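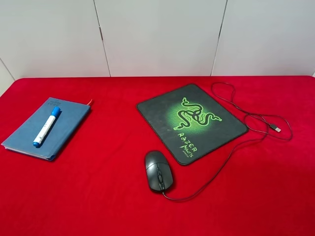

Getting the desk drawer under control

I've been putting off the desk for ages. It's the one spot in the house where everything small goes to die: dried-up pens, half a rubber, the key to a bike lock I sold with the bike. Last week I couldn't find a stamp when I knew full well I owned a whole book of them, so I made a pot of tea, put the radio on and got stuck in.

First thing, take the drawer right out. Don't sit there poking about in it with one hand. Pull it off its runners, tip the lot onto an old towel and give the drawer a proper hoover with the narrow nozzle (mine had 34 paper clips in it and a fair bit of biscuit). Then wipe it with a barely damp cloth and leave it to dry standing on its end while you sort.

Test every pen. Yes, all of them! Scribble on the back of an envelope, and if it doesn't write after a few loops, out it goes. My friend Halima swears you can bring a biro back by rolling it between your palms and then scribbling on the sole of a shoe, and it did work on one of mine, but I wouldn't spend an afternoon on it. Felt tips are different. If the lid's been on, stand them nib down in a mug overnight and try again at breakfast.

Sticky scissors are nearly always tape glue. A dab of cooking oil on kitchen roll, rub along the blades, wait a bit, then washing-up liquid and dry them well. Same trick for the gummy patch a price label leaves on a new notebook cover, so long as it's a shiny cover. On plain card the oil soaks in and you'll have a grease mark for good. I know this from a birthday present for my niece.

Ink on the desk top itself depends on what the desk is made of. On a sealed surface I use a bit of white toothpaste on a soft cloth, going in circles, and wipe it off with a clean damp one. Try it at the back corner first. If it's waxed wood leave the toothpaste alone and ask somebody who knows furniture.

For dividers I was all set to buy a bamboo set and then measured the drawer, which is only 5 cm deep inside, and none of them would have fitted. So it's matchboxes, the lid of a tea tin and the bottom halves of some small cartons cut down with a craft knife. A blob of Blu Tack under each one stops them sliding to the back whenever you open the drawer. Long things at the front, fiddly things at the sides.

Rubber bands perish if they get any sun, so keep them in something with a lid. Batteries want to be away from the paper clips. Stamps go in an envelope taped flat to the underside of the desk top, and I've written STAMPS on it in capitals for the benefit of everybody else who lives here.

I found them, by the way. They were in the cookery book, marking a page for plum crumble.

More household tips
Getting candle wax out of a tablecloth
What to do with 80 odd jam jar lids
4 ways to quieten a squeaky drawer
Keeping moths out of the wool box
Descaling a kettle without the smell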